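Diese Seite verwendet Cookies. Mit der weiteren Nutzung erklären Sie sich damit einverstanden. OK | Mehr erfahren

Februar, kurz nach fünf Uhr früh

Wieder wach. Die App behauptet, ich hätte »erholsam« geschlafen, 82 Punkte hätte sie vermutlich auch dem Sofakissen gegeben. Ich habe gelegen, das gebe ich zu. Gelegen habe ich vorbildlich. Von zwei bis Viertel vor vier habe ich an die Decke geschaut und überlegt, ob man den Wasserhahn im Bad tropfen hört oder ob ich mir das Tropfen dazudenke, und dann bin ich aufgestanden und habe nachgesehen. Er tropft nicht. Laut Monden war das eine »Phase ruhiger Regeneration«.

Vielleicht sollte ich für spätere Jahre festhalten, wie es dazu kam, denn ich werde es mir selbst nicht mehr glauben. Im Herbst habe ich schlecht geschlafen, wie jeden Herbst. Murray meinte am Telefon, ich müsse etwas »für meinen Schlaf tun«, er habe das auch gemacht. Murray hat in den letzten Jahren etwas für seinen Rücken getan, für seinen Darm und für seine Aufmerksamkeit, und ich kann nicht sagen, dass mir an einem der drei Teile eine Veränderung aufgefallen wäre. Trotzdem habe ich mir die App geladen. Das Argument war die Studie. 1241 Teilnehmer, stand da groß, und darunter in einer Schrift, für die ich die Brille holen musste: Selbstauskunft, vier Wochen, keine Vergleichsgruppe. Man hat also Leute, die für eine Schlaf-App bezahlt haben, gefragt, ob sie nun besser schlafen, und sie haben Ja gesagt. Ich hätte wahrscheinlich auch Ja gesagt. Man will ja nicht als der dastehen, bei dem es nicht klappt.

Der Kurs war Benedettas Idee. Benedetta schläft wie ein Stein, schon immer, in Zügen, auf Fähren, einmal während eines Feueralarms, und ist deshalb überzeugt, dass es sich um eine Fertigkeit handelt. Sechs Abende im Saal über der Bücherei, 200 Euro, Matte bitte selbst mitbringen. Noeline Whitelaw leitet ihn, eine freundliche, sehr aufrechte Person, der ich jedes Wort abnehmen würde, wenn es sich um Gemüse handelte oder um Steuerrecht. Sie sagt, der moderne Mensch habe das Schlafen verlernt. Im Mittelalter habe man in zwei Etappen geschlafen, dazwischen sei man aufgestanden, habe gebetet, Nachbarn besucht, Feuer nachgelegt. Ich habe gefragt, woher man das weiß. Aus Quellen, sagte sie. Ich habe gefragt, ob die Leute in den Quellen dabei zufrieden wirken. Da hat sie gelächelt und die nächste Übung angesagt.

Ich halte die Sache mit den zwei Etappen nicht einmal für falsch. Irgendein Historiker wird schon etwas gefunden haben, Gebetbücher, Gerichtsakten, und im Winter ohne Licht ist die Nacht nun einmal lang. Mich stört der Schluss daraus. Dass etwas im Mittelalter üblich war, spricht doch sonst auch nicht dafür. Wir ziehen uns die Zähne nicht mehr beim Bader. Und wenn ich nachts um drei bei Kane unten klingeln würde, um die Nachbarschaft zu pflegen, dann hätte ich wohl eine Quelle für das einundzwanzigste Jahrhundert geschaffen, aber keine erfreuliche.

Gestern war der vierte Abend. Thema: Die Last des Tages ablegen. Wir lagen auf den Matten, und jeder sollte sich einen Gegenstand vorstellen, den er aus der Hand gibt. Chaiwat neben mir ist nach zwei Minuten eingeschlafen und hat leise geschnarcht. Noeline nannte das einen schönen Erfolg. Chaiwat arbeitet Nachtschicht im Paketzentrum. Der wäre auch im Wartezimmer vom Zahnarzt eingeschlafen, dafür braucht es keine Last und keinen Gegenstand. Ich selbst habe mir einen Ordner mit Nebenkostenabrechnungen vorgestellt und bin davon so wach geworden, dass ich den Rest des Abends im Kopf die Heizkosten nachgerechnet habe. (Es stimmt wirklich etwas nicht. Position Hauslicht. Morgen Verwaltung anrufen.)

Hinterher gab es Tee aus einer Kanne mit sehr viel Lavendel, und auf dem Tisch standen die Fläschchen. Ich hatte darauf gewartet. Am vierten Abend, wenn man sich kennt. Tridden heißt das Zeug, Tropfen, 60 Euro, man nimmt sie eine Stunde vor dem Zubettgehen mit lauwarmem Wasser. Was drin ist? Pflanzenauszüge und Alkohol. Auf die Frage, wie viel Alkohol, sagte Noeline, das sei nur der Träger. Beim Birnenschnaps meines Onkels war es auch nur der Träger. Drei Leute haben gekauft. Benedetta hat für mich mitgekauft, als ich auf der Toilette war, und jetzt steht das Fläschchen neben dem Bett und schaut mich an.

Also gut, ich habe sie genommen. Man kann nicht immer nur reden. Zwölf Tropfen, Geschmack nach Hustensaft und Schublade. Um halb elf hingelegt, um elf geschlafen, um zwei wach. Ohne Tropfen lege ich mich um halb elf hin, schlafe um elf und bin um zwei wach. Eine Nacht besagt nichts, das weiß ich selbst, und ich werde die Flasche zu Ende nehmen, allein damit Benedetta mir nicht vorhalten kann, ich hätte es nicht richtig versucht. Ich habe mir vorgenommen, jeden Morgen die Stunden aufzuschreiben, bevor ich in die App sehe. Auf Papier. Drei Wochen mit, drei Wochen ohne. Dass ich dabei weiß, was ich nehme, verdirbt das Ganze natürlich. Man müsste jemanden haben, der einem abwechselnd das eine oder das andere ins Glas tut und den Mund hält. Benedetta scheidet aus.

Was mich mehr beschäftigt als die Tropfen: seit wann ist Müdigkeit ein Fehler, den man an sich selbst hat? Mein Vater war müde, wenn er aus dem Werk kam, und ging um neun ins Bett, und wenn er nicht schlafen konnte, saß er in der Küche und hörte leise Radio. Er hat darüber nie ein Wort verloren, und er hat auch nichts dafür gekauft. Ich will das nicht verklären. Er hatte vermutlich Sorgen, von denen wir nichts wussten, und ein Arzt hätte ihm gutgetan. Aber er hatte wenigstens keine Punktzahl. Ich wache auf, fühle mich leidlich, sehe 61 auf dem Telefon und fühle mich elend. Heute ist es umgekehrt, ich fühle mich elend und habe 82. Irgendwann glaubt man dem Telefon mehr als den eigenen Augenlidern.

Kane, der von solchen Dingen nichts hält, hat mir im Treppenhaus geraten, abends einfach etwas Langweiliges zu lesen. Er schwört auf den Katalog von Lockyer, Beschläge und Scharniere. Ich habe es ernsthaft probiert und muss sagen, dass die Abteilung Möbelscharniere recht interessant ist. Topfband, Klavierband, Zapfenband. Ich war bis Seite vierzig und hellwach. Jetzt weiß ich, warum die Tür vom Küchenschrank seit Jahren hängt, also hat es immerhin einen Nutzen gehabt.

Noch etwas zur Matratze. Die Haltelari, die wir im Dezember probegelegen haben, kann man angeblich hundert Nächte testen und dann zurückgeben. Ich misstraue hundert Nächten. Nach hundert Nächten hat man sich an alles gewöhnt, auch an eine Pritsche, und wer trägt dann noch eine Matratze durch das Treppenhaus hinunter? Darauf ist das Angebot gebaut. Die Verkäuferin hat mich gefragt, ob ich Seitenschläfer, Rückenschläfer oder Bauchschläfer sei. Ich sagte, das sei ja gerade das Problem, ich sei überhaupt kein Schläfer. Sie hat dann »Seite« angekreuzt.

Inzwischen ist es halb sechs, unten fährt das erste Auto weg, die Heizung knackt. Ich habe Kaffee gemacht, Noeline rät davon ab. Das Aufschreiben tut übrigens auch nichts. Im Kurs heißt es, man solle die Gedanken »dem Papier übergeben«, danach seien sie fort. Meine sind alle noch da, nur habe ich jetzt zusätzlich kalte Füße.
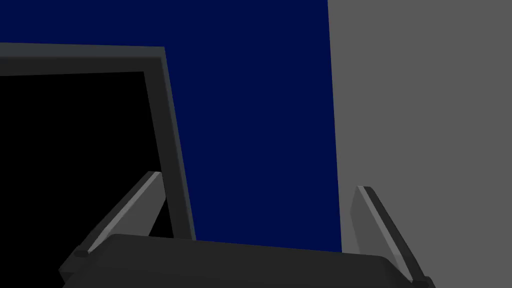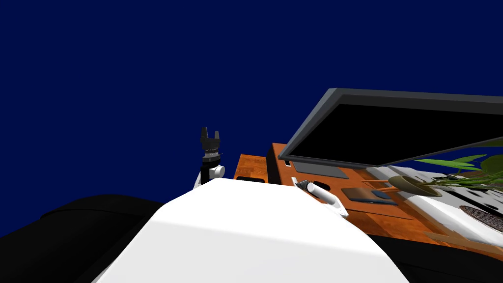

Zwei Ansichten, beide am Rechner gerendert.

Zettel für heute: Verwaltung wegen Hauslicht. Scharnier für den Küchenschrank, erst messen. Murray zurückrufen, aber nicht vor Mittag, er macht jetzt morgens etwas mit kaltem Wasser. Tropfen um halb zehn.

Schlaf nach Papier: drei Stunden, danach vielleicht noch eine halbe. Schlaf nach Monden: sieben Stunden und zehn Minuten. Ich lege mich noch einmal hin.

Kontakt | Impressum | Alle Rechte vorbehalten | Nach oben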